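Kirnum House Shared Supplies Study
Section 4: The Tool and Gadget Shelf

Our group spent January finding out what 27 residents buy, open once and never put away. The kitchen was easy. The hardware was worse, mostly due to packaging.

A boxed item lies flat and behaves itself. A blister card does neither for long, and it tends to end up half on top of whatever is next to it. Swati proposed sorting by box size. Bent Thoroddsen proposed sorting by how annoyed he was. We tried both, and his was faster.

Long boxes still beat us. The Usholm shelf is too shallow for them, so they went in diagonally, and we wrote "diagonal" on the plan as though we had meant it. Eggs were outside our scope and kept turning up anyway.

The final inventory cost 111 minutes and one friendship, since repaired.
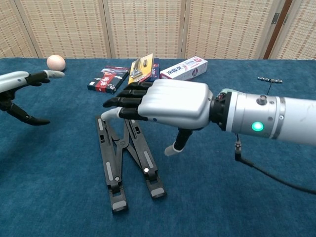 Should a tool stay in its blister card once it goes on the shelf?
Only until someone needs it. After that, cut the card down to the printed name and keep it with the tool.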